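Workshop tips: two-arm bench kit for sorting chargers and power strips

Updated Tuesday, March 4, 2025

Quick notes on the Drolilance two-arm kit from Tinix, for anyone thinking of buying one for a small shop. Mine is the bench version, 3,149 with the rail and both arms. Calibration not included, that's extra if you want their person to come do it. I did it myself. Took an evening and a lot of coffee.

Plugs and cords are what I'd try it on first. Cheap, you already own a drawer full, and they're awkward enough to tell you something. Blocks tell you nothing.

Before you start

Unplug everything from the wall. Everything. Arms go on the front rail, work goes in the middle of the table where both grippers can get to it. Anything in the back corners is storage as far as I'm concerned. 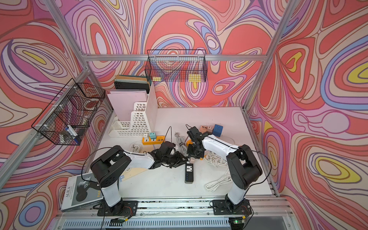

Both arms on the front rail, strips and adapters out on the table.

Tip 1. Small stuff off the table, up on the walls

Wire mesh baskets, zip ties, done. Markers and tape in the side one, sticky notes in the back one. Check the swing of the elbows before you pull the ties tight, they come out wider than the sheet says. Hanneke Segers hung hers too low and had to cut seven ties off again.

Papers and notebooks go upright in a file holder at the back. Flat piles creep forward over the day.

Tip 2. Start with the hard plastic

Plugs, adapters, chargers. They have flat sides and the parallel jaws like flat sides. Let one arm take the piece and bring the other in close for the handover. Go slow when the grippers are near each other, I run mine at the lowest setting in the middle of the table and whatever it likes everywhere else.

Round plugs are a pain. Grab across the body, never by the prongs.

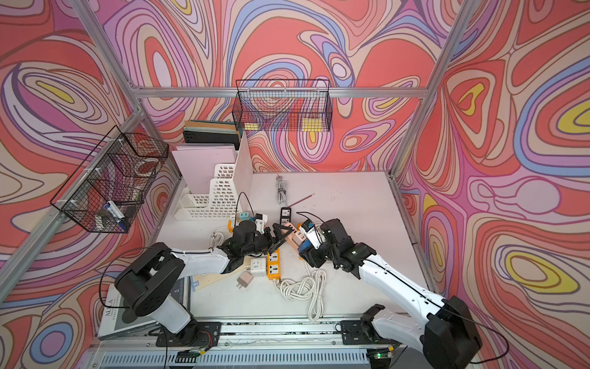
Tip 3. Cords last

Coil them first, by hand, before the arms go near. A loose cord gets dragged along with the next thing and then you're untangling a gripper. White cord on a white table is the worst for this. Put the coils to the front or way at the back and leave a gap in between.

A twist tie on each coil helps a lot. The kit comes with a bag of little velcro straps, they're ok, a bit stiff.

Tip 4. Watch the arm's own cable

There's a thin black cable that loops off each arm. Give it slack. Too tight and it tugs at full reach, too loose and it catches on a plug. I set mine with the arm stretched all the way out, then added a hand's width.

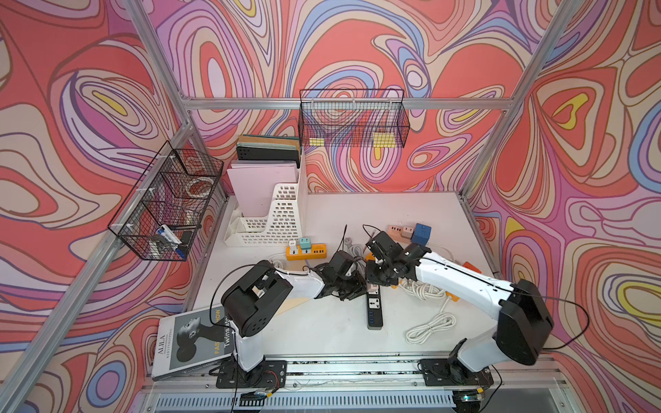 Same goes for whatever runs down to the boards under the bases. Look at those once a week, push the connectors back in, wipe the dust off. The Hoekstra arms I had before this had covers there and I do miss them. You can buy a cover for the Drolilance but shipping was slow, ordered mine in August and gave up wating.

Tip 5. Don't crowd the strips

Long power strips eat up table. Leave room for the fingers to come down either side. If two strips touch, the gripper tries for both and gets niether. Pull them apart before you start a run, and turn any wall chargers so there's a clean side to grab.

What I like, what I don't

Like: the reach. Two arms this size cover the middle of a table with no trouble. Bolts are standard. Support answers, I got Kulap Panyasiri both times and she knew the thing inside out.

Don't like: the manual. 700 pages, most of it warnings, no index. Also the jaws need grippier pads for shiny plastic, I stuck on some Cender rubber tape and it's been fine so far. Change it when the edges lift.

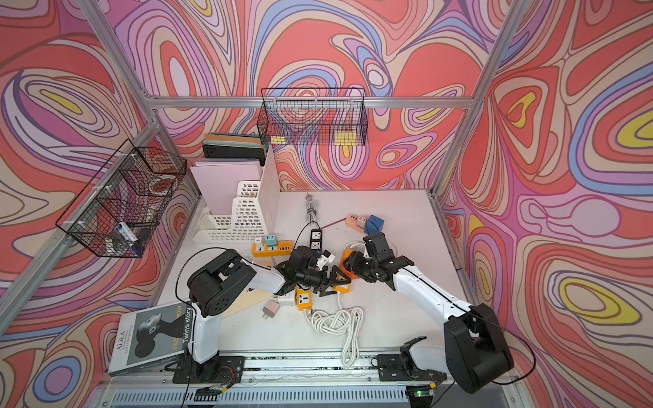
Would I buy it again, yes, for a bench that does lots of small parts. For boxes or anything heavy look elsewhere. And get the longer rail if they still have it, you'll want the extra room between the bases.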